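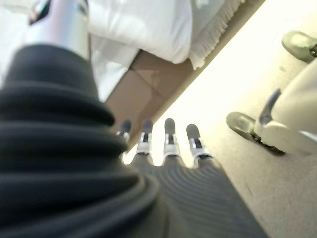 Can the arm cover be replaced without sending the whole unit back?

Replacement covers are supplied as a separate item, and a trained member of staff can fit one on site with the hand tool included in the kit.

Home | Products | Service Plans | Spares | Contact

Print this page | E-mail this page

Druvik Bedroom Assistance Unit: Equipment and Service

The Druvik unit is offered by Akura to care homes, training centres and private households. It is intended for light work close to a bed, under the supervision of a responsible adult. It is not a lifting device and must not be used to move a person.

The arm is protected by a ribbed bellows sleeve, which should be inspected before each period of use. The fingers end in rounded pads. These may be wiped with a mild detergent; solvents must not be applied. Bedding with fringes or tassels should be tucked in before the hand is brought near it.

Floors should be level and clear of trailing cables. A clear margin of 40 cm is required along the working side of the bed.

Ordering and service

Sleeve, single: order code 597
Finger pad set: order code 1754
Standard service plan: nine months, renewable

Orders are dispatched from the Claratwood depot. Customers holding a Venkataraman maintenance agreement should quote its reference when ordering, as spares may already be included. Units returned without a completed decontamination form will be held until the form is received.

Page last revised 29/05/2018

Print this page | E-mail this page

Comments

wardstores2: Is the tool for the sleeve sold on its own? Ours has gone missing.

Akura Service Desk: It is. Please ask for the fitting tool when you contact Spares.

hillside_training: We have had ours since January. Good on sheets, slow with heavy duvets. The manual could do with larger print.

P.T.: Does the service plan cover the finger pads?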